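Round Furniture for Square Rooms: A Talk with Anneliese Wendt

Anneliese Wendt has furnished guest rooms for 19 years, first for a small chain of roadside inns and now on her own. Her latest job is the Dellero, an inn whose rooms are being redone one floor at a time. She talked with us on a Thursday afternoon, between a delivery and a call with a carpet supplier.

Most of what she wanted to talk about was nightstands. She said people who write about hotel rooms spend their time on beds and bathrooms, and that in her experience the complaints come from somewhere else.

"I read through 200 comment cards before I ordered anything for the Dellero," she said. "The mattresses were fine. The showers were mostly fine. But people kept bumping into the nightstand at night, or they couldn't reach it, or there was no place to set a glass of water."

The old nightstands were square, with a drawer that stuck. Wendt said the corner stood right where a person's shin would be on the way to the bathroom. She asked three shops for samples and ended up with a round model from a maker called Hondico.

"A round one costs more to make and it costs more to ship," she said. "You're paying for the curve. I had to go back to the owners twice about it. They looked at a drum shape and asked why they couldn't just have a box."

She wanted the drum up on legs so the housekeepers could get a mop under it. The first samples sat flat on the floor, and dust collected along the base where the curve met the wall. Hondico offered a metal frame as an option, and she took it in black.
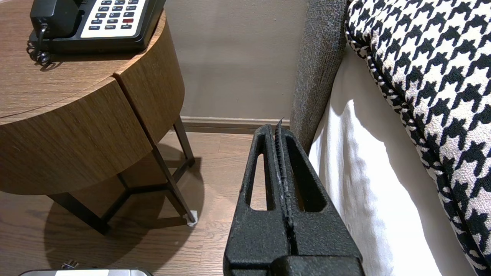
The telephone question

The owners had planned to take the room phones out. Wendt talked them into keeping a desk phone by the bed, although she was told several times that guests don't use them.

"Some do," she said. "Older guests call the front desk. Parents call from one room to another. If you feel sick at two in the morning and your cell phone is charging across the room, you want something you can grab in the dark."

A corded phone takes up space, and she planned for that when she picked the diameter of the top. Her rule for a single bedside table is that it should hold a phone, a glass and a book without anything hanging over the side. She tested this at home with her own things for a week. The first sample was too small. The second worked, but her husband liked it so much that she had to order another one to send back to the shop for matching.

She is fussy about cords. The line to the wall should run behind the table, and the curly cord to the handset should be short enough that it doesn't end up on the floor. She asks housekeeping to straighten it when they dust.

Doors, hinges and where things break

Wendt keeps a notebook of repairs. In her years with the inns she wrote down every piece of furniture that came back to the workshop and what was wrong with it. Tops get water rings and legs come loose, but she said doors and flaps are the biggest group by far.
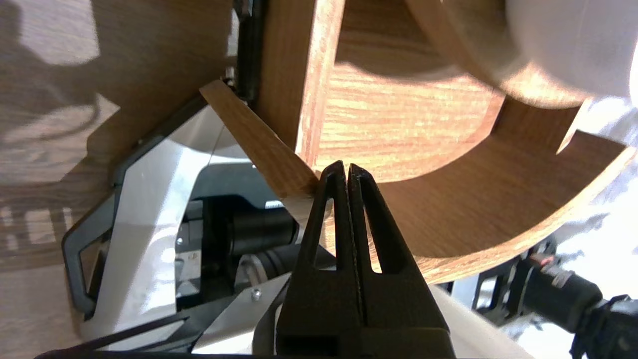
Hinges are where she spends her time when a sample arrives. She opens and shuts a door until she is bored with it, then leans on it a little, the way a child would. On curved wooden furniture she looks hard at a thin flap with a metal hinge bracket at one end, where the far end hangs out in the open when it isn't pushed shut. "A thin piece of wood like that is a lever," she said. "Somebody catches it with a suitcase or a vacuum cleaner, and all of that force goes into the hinge screws. The wood around the screws tears before the metal bends."

Her fix is simple. She asks for longer screws and has a dab of glue put in each hole at the shop. She said a supplier named Thevar once told her this was unnecessary and then started doing it on all its own pieces the next year.

Edges come second on her list. Edge banding that isn't pressed down well will lift in a sunny room, and once a guest finds a loose end they will pick at it. She runs a fingernail along every edge before she signs for a delivery. In May she sent back 12 pieces from one truck for this.

What she would do over

We asked if she had made mistakes at the Dellero. She said the lamps. She bought them from Dredard, and the switch is on the cord, behind the bed, where a guest has to feel around for it. They are being changed one room at a time.

She also wishes she had ordered more spare parts with the nightstands. She bought 16 foot pads and thought that would last. Small pads come off when furniture gets dragged, and housekeepers have to drag it to clean.

"Order the little parts when you order the big ones," she said. "Later on the finish changes or the size changes, and then you have a table that rocks."

The next floor is on her schedule for after the summer. The tables will be the same ones, in the same brown. She is still looking for a lamp.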